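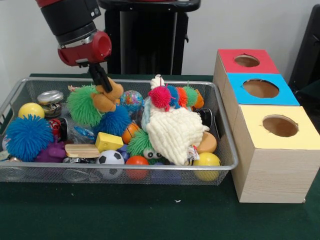 The regional pass for the Erkton attractions has been revised for the new season, and readers who intend to purchase one should review the terms before doing so. I have held the pass in each of the past three years and renewed it again in January.

The adult pass is now priced at $284. It covers admission to Wirkent Gardens Park, the Nakside water park and the Zamudio observation tower, and it remains valid for 13 months from the date of first use. Passes purchased at the gate are valid for 12 months only. The additional month is available solely to those who order in advance.

Parking is no longer included at Nakside. Pass holders who arrive by car are directed to the north lot, which has 900 spaces and fills early during school vacations. The shuttle from the Erkton visitor center continues to run without charge — it stops at the main gate and at the hotel entrance, but does not serve the lot.
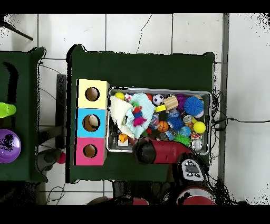 Reservations and Capacity Limits

Wirkent now admits no more than 1,000 pass holders per day during peak periods. A reservation must be made through the pass website, and each reservation applies to one calendar day. Visitors who hold single-day tickets are not affected by this limit.

Cancellations are accepted until 6 p.m. on the preceding evening. After three missed reservations, booking privileges are suspended for 30 days. I consider this rule severe for families traveling with small children, and I have written to the pass office to say so. A reply has not been received.

The tower at Zamudio does not require a reservation. Its upper deck closes in high winds, and no refund or credit is issued to pass holders on those occasions. It is advisable to telephone the ticket desk before setting out, as closures are posted to the website with some delay.

Recent Posts

Hotel Packages Near Nakside: What Is Included
Reaching Erkton Without a Car
Zamudio Tower After Dark
Outlet Shopping on the Wirkent Road
Archive: February 2022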